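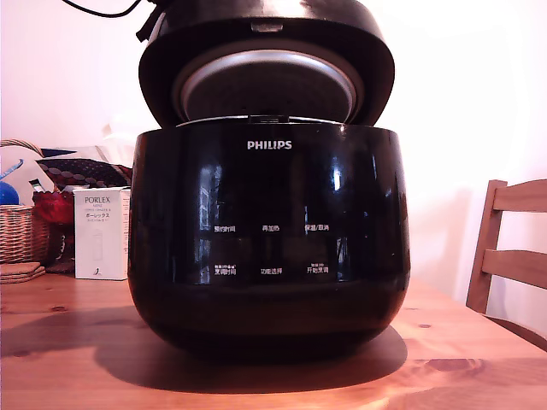

Most of the places I have worked in Jusmont let people eat at their desks, and most people did. I did it for years. I now think employers should stop allowing it, and I think the paid lunch break should be a full hour with the kitchen open and the meeting calendar closed.

The usual argument against this is that adults can decide for themselves when and where to eat. In theory they can. In practice the decision is made by whoever schedules the noon call. When I worked at Civanden, a billing company with 100 employees on two floors, the break room had 14 chairs. We had a half hour on paper. By the time a person had waited for the microwave, there was enough left to carry the food back upstairs and eat it in front of a spreadsheet. Management counted that as a break and so did we.

My next job was at Promuvgate, a much smaller firm that handles shipping paperwork. There were 16 of us. The owner had one firm rule, which was that the phones went to a recording from noon to one. Customers complained about it when I started. They learned to call in the morning, and the complaints mostly stopped.

I do not want to make that hour sound better than it was. Some days the talk was dull. A few people took their food outside and ate alone, and they were left in peace. But I learned more about the work at that table than I did in training. Sang Lưu, who had the desk across from mine, explained customs codes to me over lunch in my first month, and she did it without making me feel slow. She would never have put that in an email. It would have looked like a correction.

There is a cost. An hour without phones is an hour without phones, and a business with thin margins will feel it. Hospitals, stores and bus companies can't close at noon at all. They would have to stagger the breaks and hire enough people to cover them, and I think they should. A break that only happens when it is quiet belongs to the schedule. Anyone who has worked a counter knows how many quiet days there are. 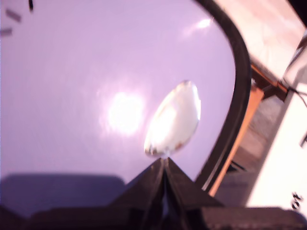
## What the law could do

The rules where I live ask for 30 minutes, unpaid, after a certain number of hours. That sets the floor too low, and the unpaid part does the most harm. A worker who loses pay by sitting down will try to sit for as short a time as possible, or will skip it and go home early. I used to do the second one every Tuesday, and by four o'clock I was making errors that somebody else had to fix the next day.

I would start with public offices. Pay for the hour, keep it free of meetings, and give people a decent place to sit. City hall in Jusmont already closes its front counter at noon, so the public would see no difference. If it goes badly, the city can drop it after a year. My own guess is that the staff would fight to keep it.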